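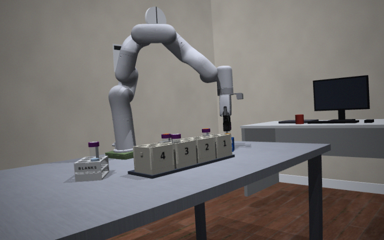 Robot arm and four numbered tube blocks. Computer rendering.

Boarding Kennel and Cattery Inspection Checklist, with Inspector's Comments

December
By the Welteck Animal Boarding Standards Desk

We use cookies to remember your settings. By continuing to use this site you accept our cookie policy.

Site: Muvthorpe Boarding Kennels and Cattery
Type of visit: Routine, announced
Areas covered: Dog wing, cat wing, isolation room, kitchen, exercise yards, records
Ratings: S = satisfactory; A = action required; N = not inspected

1. Sleeping quarters, dog wing

1.1 Runs are free of sharp edges, broken wire and exposed fasteners. A
Comment: The gate of run 9 has a bent lower hinge, leaving a gap wide enough to trap a paw. The run is to remain out of use until the gate has been repaired and checked by the manager.

1.2 Each dog has a raised bed or clean dry bedding. S

1.3 Floors drain fully after washing. A
Comment: Water was standing along the rear wall of the older block. The drain cover was lifted and a mat of hair was removed during the visit. Drain covers are to be added to the weekly cleaning sheet.

1.4 Solid partitions prevent nose contact between dogs from different households. S

2. Sleeping quarters, cat wing

2.1 Each unit has a hiding place and a raised shelf. S

2.2 Litter trays are placed away from food and water. A
Comment: Trays in the smaller units were directly beside the water bowls. Staff moved them when asked. The layout card on the wall should be redrawn to show the correct position.

2.3 Cats cannot see into the dog wing when the connecting door is open. S
Comment: The new screen is effective. The door closer is slow and should be adjusted.

3. Cleaning and disinfection

3.1 Disinfectant is safe for use around cats and is diluted according to its label. S
Comment: Measuring jugs were present at both sinks. The concentrate is kept in a locked cupboard.

3.2 Contact time is observed before rinsing. A
Comment: Two members of staff gave different contact times. The label instruction should be copied in large print and posted above each sink.

3.3 Mops and buckets are color coded by area. S

3.4 Soiled bedding is bagged before it is carried to the laundry. S

4. Isolation room

4.1 The room has its own entrance, sink and cleaning tools. A
Comment: The entrance and sink are in order. The broom belonged to the dog wing and was returned there.

4.2 Gowns and foot covers are available at the door. S

4.3 Written steps are in place for a coughing dog or a cat with diarrhea. S
Comment: The steps are clear. The telephone number for the out-of-hours veterinary practice was out of date and was corrected by hand. A fresh copy is to be printed.

5. Food and water

5.1 Owner-supplied food is labeled with the animal's name and feeding times. S

5.2 Opened cans are covered, dated and refrigerated. A
Comment: One covered can had no date and was discarded.

5.3 Fresh water is available at all times, including in the yards. S

6. Vaccination and admission records

6.1 Proof of vaccination is on file before admission. A
Comment: All 51 files held for current boarders were read. The certificate was missing from one cat's file and was sent by the owner before the visit ended. The target for this item remains 100 percent.

6.2 Medication given is signed for at the time. S

6.3 Emergency contact and veterinary consent forms are complete. S

7. Heating, ventilation and fire safety

7.1 Air moves freely without drafts at floor level. S

7.2 Smoke alarms are tested weekly and the test is recorded. A
Comment: No entry had been made for the most recent Sunday. The alarms sounded correctly when tested.

7.3 The heater in the puppy room is guarded. N
Comment: The Avix wall heater had been taken down for service by Ristić. This item will be inspected once the heater is back in place.

Follow-up

Written confirmation of all items marked A is due within 12 days. Item 1.1 must be confirmed with a photograph of the repaired hinge. Items 1.3 and 7.2 will be checked again in person, together with item 7.3. The completed checklist is to be kept in the site office and shown to pet owners on request.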